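The Robot in the Spare Room

I never meant to end up with two arms. One was the plan, one arm on one trolley, handing me a tea towel now and then. But Marjatta Laitinen, who runs the Saturday bench at the Ellberg workshop, had a look at my sketch and asked how I proposed to open a jar with it. So two arms it was, and there went my April.

The project is called Ceruna (after a boat my uncle had, long story) and it lives in two places. The metal bits are at Ellberg, where I can use a proper lathe and drink other people's coffee. The rest lives in my spare room on an elderly computer that sounds like a hairdryer, because before I let a motor loose on my own crockery I want to try everything in simulation first.

And I do love the simulation! I've spent whole evenings in there moving loaves of bread about. You drop in a worktop, scatter some shopping over it, park the robot alongside and then sit there looking down past its chest as if you were wearing it. I haven't bothered with walls. Walls can wait until it stops elbowing the counter.
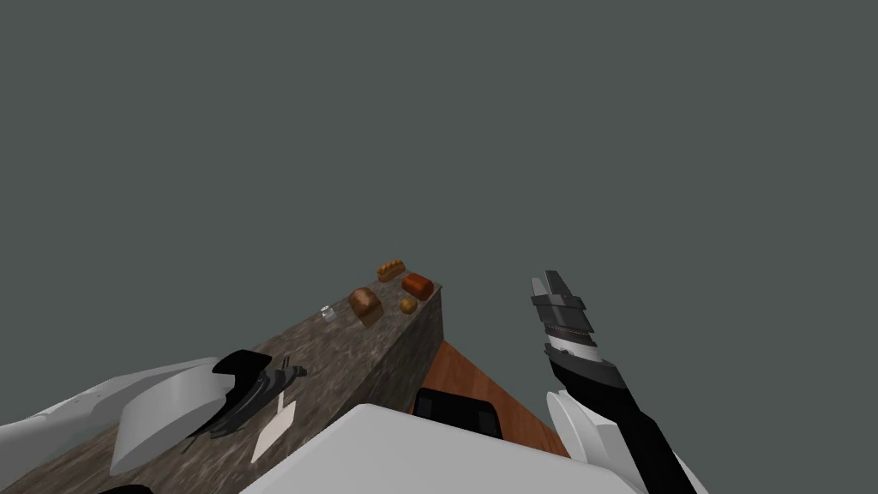 One arm low over the virtual counter, the other raised beside it, with the bread still out of reach at the far end.

Reach is my big headache at the moment. I'd drawn the forearms far too short, all on the strength of measuring my own with a dressmaker's tape, and I'd forgotten that I lean. People lean all the time. My robot has no waist to speak of, so anything at the back of the worktop might as well be in Finland. Marjatta's answer is a sliding base. Mine is longer arms, and we've been bickering happily over it for weeks.

The grippers are the part I'm proudest of. They have two plain fingers each, and I went through 38 versions on paper before cutting anything. Round loaves are a pain, by the way. Tins are lovely. If we all lived on tinned peaches I'd have finished by now.

Money, then, as everybody asks. I've spent £1,474 so far, and £700 of that went on motors, bought as a job lot with a couple of duds in it (my own fault, I didn't test them at the door). The white shells are printed at the workshop and then sanded by me in front of the telly, much to the disgust of the rest of the house.

Next job is the left shoulder bracket, which has to come down by 30 grams before I'll hang anything off it. I've booked the mill for Saturday morning and Marjatta's bringing buns.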